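Onwood Veterinary Nursing Program
Course 101: Wound Care and Healing
Handout 6 – How a closed wound heals

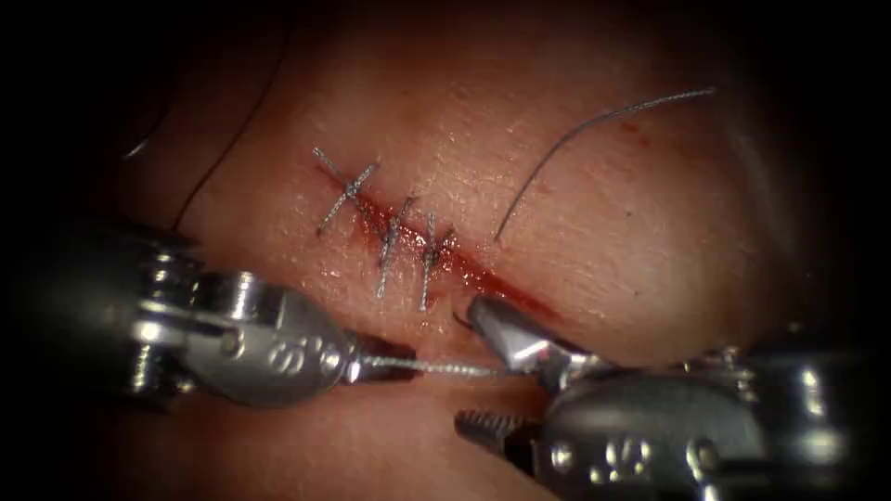
Figure 1. Incision with interrupted stitches at its upper left portion. Each stitch has its own knot and two short cut tails.

Please read this handout before the practical class. It repeats some points from the previous handout, but the part about aftercare is new and will be in the written test.

1. Two ways of healing

When the edges of a clean cut are brought together early, the wound heals by first intention. There is little new tissue to build, and the scar is usually narrow. When the edges stay apart, the wound must fill from the bottom and the sides. We call this second intention. It takes longer and leaves a wider scar.

2. The phases

The textbooks give different numbers of phases. In this course we use the following four.

Hemostasis. Small vessels become narrow and a clot forms. This begins within minutes.

Inflammation. White blood cells enter the area and remove bacteria and dead cells. The skin can be warm, a little red and swollen. Students often take this for infection, but mild swelling in the first days is normal.

Proliferation. Fibroblasts make collagen, new capillaries grow in, and the surface cells move across the gap. In a well-closed wound the surface may be covered in 2 days, but it is still very weak.

Remodeling. The collagen is arranged again along the lines of tension. This phase goes on for months. The scar never gets back the full strength of normal skin.

3. What makes healing slow

Local factors: infection, foreign material, too much tension on the edges, poor blood supply, movement, licking.

General factors: old age, poor nutrition, diabetes, long treatment with steroids.

Tension needs special attention. A stitch that is pulled too tight cuts off the blood supply of the tissue inside it – the edges should touch, and no more than this. With interrupted stitches, if one fails, the others can still hold. A continuous line is faster to place, but it depends on its knots at both ends.

4. Aftercare at home

Owners remember less than we think, so give the instructions in writing also. The Plukalley clinic uses one page with large print, and you will get a copy in class. It should say:

– keep the wound dry and do not bathe the animal
– walks on a leash only
– the collar stays on at night too
– look at the wound every morning and evening
– call us for discharge, bad smell, an open edge, or swelling that grows

5. Preparation for class

Read the Skerent case file, which has more than 300 short records. Choose one dog and one cat with delayed healing. For each, write down the phase in which the problem started and the factor from section 3 that you think was most important. Half a page for each animal is enough.

Bring your notes to the Masri room at 9:30. The written test is in December.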